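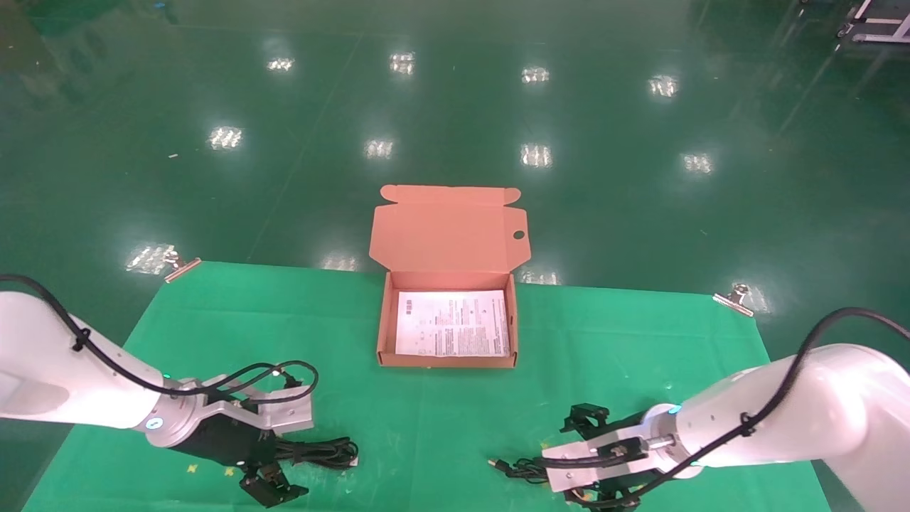

I moved to Harnley in November with 40 boxes and a cat who hates me. My sister had begged me to toss half of it first, and I swore I would (I kept the bread maker, the other bread maker, all of it). Then I met Hui-mei Chow, who lives upstairs and got her whole life over from Ostton in two suitcases! She lent me a kettle the first night, when I couldn't find mine. By spring I'd given away both bread makers and most of my coats, and I still couldn't tell you where the kettle is.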